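Workroom and bench inspection checklist, with comments
October
By Tahira Shaikh

Scope: Skeretti building, ground floor workrooms, shared benches and the passage to the back door. The walk started at 9.20 am, with Anum Sandhu checking the electrical items and me doing the rest. Items are marked OK, FIX or WATCH. FIX means it goes on the job sheet the same day. WATCH means we look again at the next inspection and don't raise a job unless it gets worse.

Comments are from whoever checked the item. Gunārs Kļaviņa has added replies where he is the one doing the work.

1. ENTRY AND PASSAGE

1.1 Door opens fully and closes by itself. OK.

1.2 Passage clear to full width. FIX. Flattened cartons stacked on the left side past the meter cupboard. Mohsin Bangash moved them to the recycling cage while we were there, but the same thing was on the last sheet. Cartons go straight to the cage.

1.3 Exit sign lit. OK.

1.4 Floor mat flat, no curled edges. FIX. The corner nearest the door has lifted again. Tape has been tried and doesn't hold on that backing.
Reply, G.K.: New mat ordered from Abbasi, heavier rubber edge. I'll take the old one up in the meantime.

1.5 Extinguisher on its hook, tag current, pin in place. OK. The sign above it is faded and hard to read from the far end. Not worth a job on its own. Add it to the next sign order.

2. FLOORS

2.1 Carpet seams flat. WATCH. One seam in the front workroom is a little raised. You can feel it through a thin sole, though I couldn't catch a toe on it.

2.2 Spills and stains. OK. Old coffee mark by the sink end, no hazard.

2.3 Nothing stored under benches that sticks out past the legs. FIX. Two crates under the bench by the window. They belong to Sobia Baloch's group, who have been told.

2.4 Walkway between benches wide enough for a trolley. OK. We took the Drinine trolley through every gap with a full tray on it.

2.5 Floor markings readable. WATCH. Letters and lines are wearing where chairs roll over them. Anyone putting down a new mark should use floor tape and tell Gunārs which colour, so we don't end up with two meanings for yellow again.

3. BENCHES AND TABLES

3.1 Tables stand level and don't rock. FIX. One in the back workroom rocks when you lean on the right side. A foot needs winding out, which is a two-minute job with the small spanner.
Reply, G.K.: Done before lunch.

3.2 Edges and corners sound, no splinters or lifting. OK. Ran a cotton cloth along every edge, as the sheet asks. It snagged once, on a dried blob of glue, and I scraped that off with a ruler.

3.3 Weight on tables. OK. The folding table by the store is labelled 66 kg. Please don't sit on it. The label doesn't allow for people bouncing.

3.4 Chairs. FIX. One gas lift sinks slowly under load. It has been tagged and put in the store. Don't bring it back out because you are short a seat.

4. ELECTRICAL (A.S.)

4.1 Test tags in date. FIX. We checked 155 leads and plug packs and found four out of date. All four are bagged on my desk with a note of which room they came from. If you are missing a plug pack, ask me before you go and buy another one.

4.2 Power boards off the floor and not piggybacked. FIX. One board plugged into another board behind the printer. Separated. The printer now has its own outlet and the kettle has been moved back to the kitchen, where it should have been.

4.3 Leads undamaged. OK apart from one desk lamp with a nick in the outer sheath near the plug. I cut the plug off so nobody will be tempted to tape it up.

4.4 Lamps stable and cool enough to touch on the outside after half an hour. WATCH. One clamp lamp runs hotter than I'd like, so keep paper away from it. The Nultemico ones are fine and I would like to standardise on those when the budget allows.

4.5 Wall outlets firm, switches working. OK.

4.6 Battery charging. WATCH. Chargers are all on the one shelf now, which is an improvement. The shelf is still too close to the paper stock. I have asked for one or the other to move.

5. HAND TOOLS AND SMALL ITEMS

5.1 Blades sheathed or retracted. OK.

5.2 Sharps container below the fill line. OK. Swap it at the next inspection whether or not it's full.

5.3 Torches for the blackout kit. FIX. The kit should hold four working torches plus one on the wall hook. Two had flat batteries, and a third works if you tap it. We are replacing the lot with small clip-on ones that can hang on a lanyard or a belt loop.

For each torch, check the following before it goes in the kit:
- switch works ten times in a row
- lens clean and not cracked
- end cap screws down fully
- clip or carabiner gate springs shut by itself
- label or tag attached, with the kit number written in permanent marker

5.4 Spare batteries. OK. Over 20 in the tin, all the same brand and date. Please don't put used ones back. There is a jar for those by the sink.

5.5 Keys. FIX. Store key was not on its hook. Mohsin had it in his jacket. Sign it out next time.

6. GLASS AND BREAKABLES

6.1 Glass items set back from table edges. OK. A hand's width at least, and further if people are working at the front of the table.

6.2 No chips or cracks. OK. Held every bowl and jar up to the window and turned it. One jar from the kitchen shelf had a chip on the rim and went in the glass bin, wrapped.

6.3 Stands and posts seated firmly on their bases. OK. A light push at the top, nothing more. If it tips with that, it fails.

6.4 Brush and pan within reach of each workroom. FIX. Back workroom pan is missing its brush. A broom from the passage is not a substitute for small glass. Sobia is picking one up.

7. WORK ON THE TABLE TOP

7.1 Middle of the table kept for the job in hand. OK. Small items like torches and clips belong in the middle while you are handling them. Anything that can roll should lie on its flattest side.

7.2 Leads that drop over the front edge hang straight down and are not under tension. WATCH. Check them each time you sit down, and look at where your feet will go.

7.3 Leads that cross the floor run behind or beside the table, out of the path of chairs. WATCH. Loops are acceptable during a session. At the end they get coiled and hung up.

7.4 Cable holes in table tops used where they suit. WATCH. Where a table has one, run fixed leads through it. Leads that need to move can stay on top.

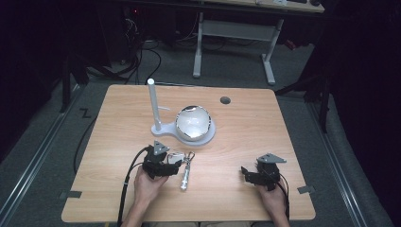
Does a torch with a tag on it still need to be checked each time?
The tag only tells you which kit it belongs to, so switch it on and look at the lens every time the kit is opened.

7.5 Cables under the back tables bundled and off the floor. FIX. This has been a WATCH for two inspections and I am moving it up. Hook-and-loop ties are in the second drawer of the store. Start with anything that isn't plugged in and take it away entirely, then tie what is left in groups by where it goes. Anum would like to be there when the power leads are moved.
Reply, G.K.: Will need the room for an afternoon. Tell me which one.

7.6 Tabs and tape on table edges stuck down flat. OK. Press with a thumb. Replace if a corner lifts, and clean off the old glue first or the new one won't last the week.

8. KITCHEN AND SINK END

8.1 Hot water below scalding at the tap. OK.

8.2 Cleaning products in the low cupboard with the latch on. FIX. Latch broken, cupboard swings open. Products are on the top shelf of the store until it's repaired.

8.3 Fridge. Not a safety item, but somebody's yoghurt has become one. Thrown out.

8.4 First aid box complete against the list inside the lid. FIX. Short of small plasters and the eye wash is close to its date. Both are on the order. The tweezers are back.

9. SIGN-OFF

Front workroom: passed with the crates to be moved.
Back workroom: passed once the brush is in place. The rocking table is done.
Store: passed.
Passage: not passed until the mat is sorted. Use the side door for deliveries.
Kitchen: passed, latch outstanding.

Send corrections to me and I'll write them in by hand on the copy pinned beside the meter cupboard. The job sheet is on the clipboard under it. If you finish a job, put your initials and the time next to it - a tick by itself doesn't tell me who to ask.

T.S.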